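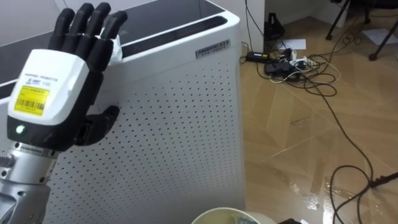
Roboterhand mit vier schwarzen Fingern und Daumen vor einem Luftreiniger im Testraum von Fivutine.

**Skoralholm, 29.09.2026.** Das Ingenieurbüro Fivutine hat den ersten Teil seines Greifervergleichs abgeschlossen. Eine mehrgliedrige Roboterhand trat dabei gegen den Parallelgreifer Grarkham an, der seit Mai im Haus eingesetzt wird. Insgesamt wurden 345 Versuche gewertet, 208 davon mit der Hand.

Geprüft wird an gewöhnlichen Haushaltsgeräten und Verpackungen. »Ein glattes Gehäuse stellt andere Anforderungen als ein Werkstück in der Halterung«, sagte Projektleiterin Sibel Duman. Bei 73 Versuchen mit der Hand musste die Daumenstellung nachgeregelt werden.
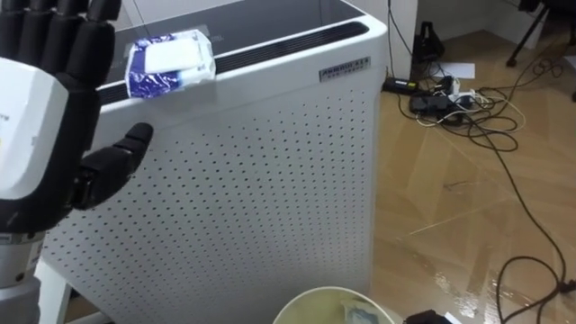 Schwierig seien vor allem weiche Packungen, die beim Zugreifen nachgeben, so Duman. Der Parallelgreifer fasse sie schneller, drücke sie aber häufiger zusammen. Marwan Yammine, zuständig für die Steuerung, will deshalb die Kraftgrenzen je Finger getrennt einstellen. Bislang gilt ein gemeinsamer Wert.

Im zweiten Teil sollen acht weitere Gegenstände hinzukommen. Außerdem wird eine andere Kameraposition erprobt. Die Auswertung übernimmt Yulan Lei. Ob Fivutine die Hand anschafft, ist noch offen.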